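virnport_blue
Under 18s vs Clasar, anyone else there? Bélanger best on ground by a mile — 3 goals and ran all day

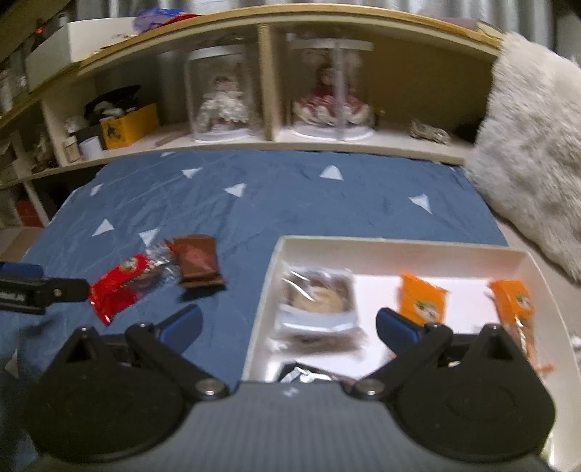
black gripper, blue pads

Dierckx_end
nah. she got the cheap ones late. Our ruck won that game

virnport_blue
were you at teh same match?? kicked two into the wind
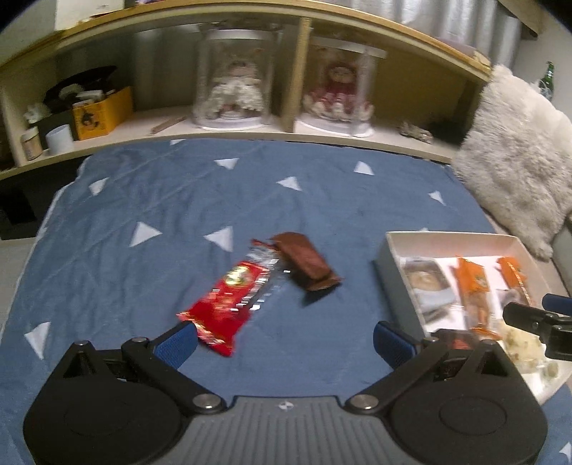

blue duvet, white triangles

warorus4eva
crowd about 400, good for juniors. Agree on Jocelyn but her left foot needs work

Dierckx_end
thank you. Ask me agian in August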